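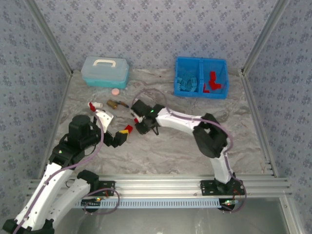
Page 5 of 6

Wallpaper seams opening up in a heated room

I hung a non-woven paper (Dresance, small repeat flower on a pale ground) in a spare room last August. The walls are drywall, primed one coat, then sized. Adhesive was Rultico ready-mixed, rolled on the wall. The seams were tight when I finished. Once the heating came on, the vertical seams on two walls opened to the width of a fingernail edge and the primer shows through as a white line. The paper is still stuck down flat, with no curling or bubbles. Room temperature is held at 60 overnight and goes up in the morning. Is this the paper shrinking, the wall moving, or something I did? I would like to fix it without stripping the room.
Usman Sial

Petronella Nkosi
If the edges are flat and bonded, the adhesive did its job. Non-woven paper is fairly stable, so most gaps of this type come from the hanging. The usual cause is stretching a strip sideways to close a seam. The strip relaxes as the paste cures and pulls back. Another cause is a slick primer that lets the strip creep while the paste is still open. Check the can. A general drywall primer is not the same thing as a wallcovering primer, and size over the top does not fully make up for it.

For a gap that narrow, do not try to move the paper. Color the gap:

Vacuum the seam with a soft brush.
Mix artist's acrylic to the ground color of the paper, slightly darker than it looks right when wet on the palette. Test on an offcut and let it dry.
Apply with a fine liner brush, wiping the face of the paper with a barely damp sponge after each foot or so.
Skip the parts where the printed motif crosses the seam and come back to those with the second color.

Water-soluble pencils also work, but they rub off where people brush past. Seam filler is sold for this (Pemska has one in a tube) but it dries with a slight shine, and on a matte paper it shows worse than the gap did.

Next time, paint a stripe of the ground color down the wall at each seam position before hanging. Mark the strip widths with a level, paint two inches wide, and let it dry overnight – any later gap then reads as paper.

ezeani_paperhanging
Agree with the above on color. One addition: look at whether the open seams are all on outside walls. If so, the drywall side dried faster there, and you may see the gaps narrow again in humid weather. Wait one full heating season before touching anything up. I did a stairwell, 193 feet of seam in total, and retouched it too early. Half of it had to be done over.

Also turn the thermostat up in smaller steps for the first weeks after hanging.

Usman Sial
Primer was the general type. The gaps are on the two outside walls. I will leave it until spring and then try the acrylic. Does the pale ground yellow with age, or can I match it to an offcut from the roll?

Petronella Nkosi
Match it to the wall, in daylight. The offcut has been in the dark.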